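Our packing job is changing to teaching grippers - what should we ask for?

Asked by Gebhard Holzer, Plalgate

I work 15 years in the packing hall for household goods. From November the company wants that robot arms do the night packing. Six of us were offered to move to a new room, where we hold a gripper in each hand and do the same small tasks many times, so the machine can learn from it. The pay stays equal. My shoulders are not young any more and I am unsure if I should say yes. Has somebody done this work?

2 answers 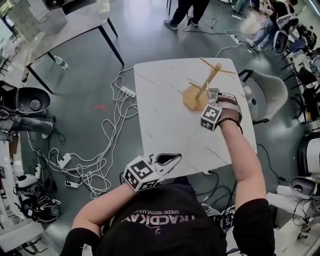 Answer by Maeve Costello, Arnivbridge - 12 April 2025

I do this since last year. You sit at a table with one gripper in each hand and work with ordinary things, like a wooden mug stand. It is lighter than packing, but the arms are stretched forward for long and the wrist gets tired before the shoulder. Ask for a fixed break every hour and a chair you can adjust. Ask also, in writing, what happens with your post when the teaching is finished. With us this was left open, and two colleagues went back to the hall on worse shifts. I miss the talking - in the room you must concentrate.

Answer by Pádraig Mac an tSaoi

Same at our place. Take it, the noise is much less. Mind the cables on the floor.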